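Projects > Student Reports > Robotics Club
2 min read

My half of the Clornska project was the gripper, and wow, glass is hard! Squeeze too much and you worry, too little and it slides. Trudy Treloar and I ran 100 practice grabs on plastic cups before we let it near a beaker — I was so nervous.
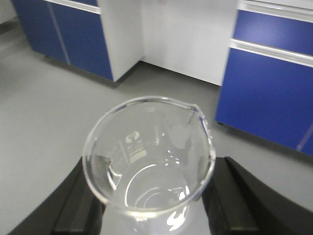 Beaker between the two fingers, wrist camera view.

The shiny rim kept confusing our edge finder, so I'm still tweaking that (the spout is the worst part). Next up is pouring, which Trudy gets to code.

Last updated 7/26/19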